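Home Blog Recipes Around the House About Contact

Apples on the table, all winter long

I have been meaning to write about apples since the fall, and now it's March and there are still apples, so I have run out of excuses. If you've been reading for a while you know I get a little carried away about fruit. Last year it was quinces (sorry). This year I am fully, happily back to plain red apples, the kind you keep out where you can see them and grab on your way past.

The big thing I learned this winter is that where you put them matters almost as much as which ones you buy. I used to leave mine in the bag. In the bag! They'd sit at the bottom of the pantry, one would go soft, and then the ones touching it would go soft too, and I'd find out a week later by the smell. Now they come out of the bag the minute I get home, get a quick look over, and go onto a plate or into a basket on the table. We eat so many more of them this way. 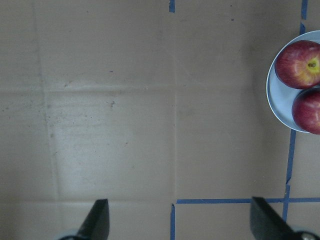
Tamsin Oyelaran

I love a light blue plate under red apples. I don't have a clever theory about it. The red looks redder and the yellow streaks show up, and even a pretty ordinary grocery store apple looks like somebody grew it on purpose. My own blue plate came from a box of odds and ends that Agathe Royer was clearing out before her move, and it was meant for cake. It has held exactly one cake. The rest of the time it's the apple plate, and when a guest tries to put cookies on it I get a bit territorial.

A plate with a little raised rim is what you want, by the way. Apples roll. They roll much farther than you'd think, too, and if your kitchen floor slopes toward the back door like mine does, you will be fishing them out from behind the boots.

For a while I had them on a flat wooden board, and it looked gorgeous for one evening. Then Gus Benavides leaned on the table to reach for the salt and three of them took off. So now it's rims only at my house.

Brown paper is my other favorite thing. I cover the table with it whenever there's sorting or peeling to do, and I buy it on a roll and just pull off what I need. You can write on it, you can tape it down, and when you're done you fold the whole thing in on itself with the peels inside and carry it out to the compost – tape off first, please, I've made that mistake. It creases and gets a bit sad after the second day, but I kind of like it that way.

Painter's tape works great on it. It comes up again without a fight and it's bright enough to see from across the room. When we had a big haul last October I taped off sections for eating now, eating later, and sauce, and it kept me from picking up the same apple over and over, wondering if I'd already checked it. I felt like I was running a tiny post office.

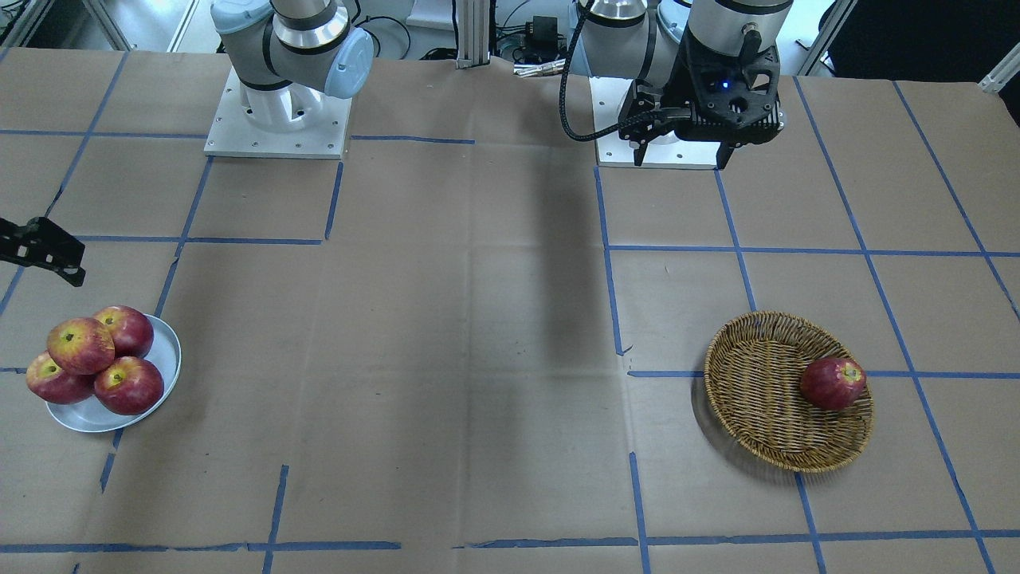 Plate or basket?

I go back and forth on this one all the time, so let me just say what I do and you can argue with me in the comments.

The plate is for today and tomorrow. Four apples is about right on a medium plate. They sit in one layer, you can see the whole of each one, and if something has a bruise you know about it before it spreads. A silver plate is lovely if you have one, especially in the evening with a lamp on. I polish mine maybe once a year and it doesn't seem to mind.

The basket is for the ones that need to last a little longer. Wicker lets the air get around them, and I really do think that helps. Lyle Achterberg, who had an orchard for years and has forgotten more about apples than I'll ever know, told me to go one layer deep in a basket and never mind how pretty a heap looks. I sulked, and then I did it, and my January apples were the best I've ever had in January.

He also got me to try Plilleck, a small red apple from a grower up the valley. It's so crisp that the first bite startled my dog. I'd never heard of it! They had one crate left when I went, and I took a bag of those and a bag of Dukach, which is softer and sweeter and makes a sauce that barely needs sugar. If you ever see either one at a farm stand, buy more than you think you need.

Oh, and don't wash them before you put them out. Wipe off any dirt with a dry cloth and save the rinsing for right before you eat.
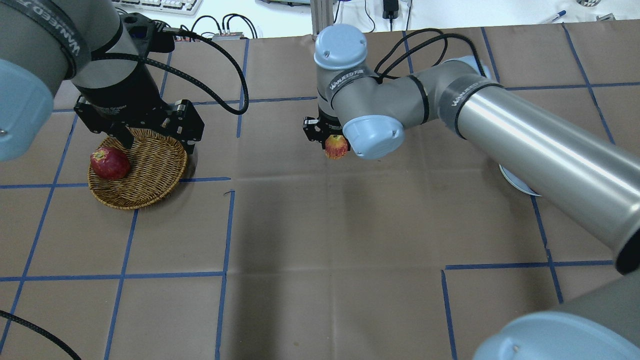

When it's just one left

There's something so cheerful about a single piece of fruit in a wide, shallow basket. I used to think it looked like I'd forgotten to go shopping. Now I leave the last one there on purpose for a day, deep red against all that tan weave, and it makes me happy every time I walk through with my coffee.

A shallow basket is what makes it work. In a deep one, a lone fruit just disappears down the bottom and you find it in April. Mine is low and round with a tight weave, so nothing pokes into the skin, and it's light enough to move with one hand when I need the table.

It's a nice way to show off anything dark red, really. Pomegranates are wonderful in wicker. So are plums, in their season, though you'd better put a cloth under them if they're ripe. I had a few pomegranates over the holidays next to the apples and honestly couldn't bring myself to cut into them until they'd started to wrinkle.

To clean a wicker basket, take it outside, turn it over and give it a good smack. Then go over it with a dry brush, the kind you'd use for mushrooms. I wipe it with a barely damp cloth now and then and leave it in the sun for an hour.

My sorting routine, since a couple of you asked, is very simple. Everything comes out onto the paper. I pick up each apple, turn it around once, and press gently near the stem. Firm ones go to the basket. Anything with a small mark goes on the plate, to be eaten first. Anything really soft gets set off on its own, well away from the rest, and that's what I cook that same evening.
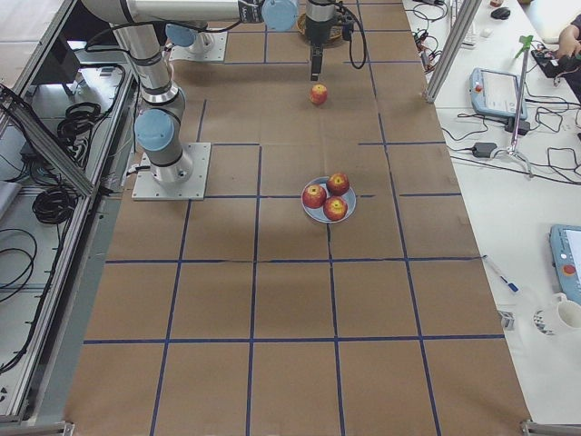

And cooking that same evening is the part I look forward to most. I chop the soft ones with the skins on, put them in a small pan with a splash of water and a pinch of salt, and let them go on low with the lid tilted until the kitchen smells amazing. Skins on gives you a pink sauce. Przemysław Michalski adds a bay leaf to his, and I was so suspicious, but it's good! It's really good, especially with pork or on toast with sharp cheese. Take the leaf out before you mash.

If I have two or three good ones that nobody's claimed, I slice them thin and dry them on a rack overnight in the oven with just the light on, and finish them on the lowest heat in the morning. They keep in a jar for weeks in theory. In this house they make it to lunch.

I still have a few Dukach left and I'm planning to try them in a cake with rye flour. I might even put that one on the blue plate.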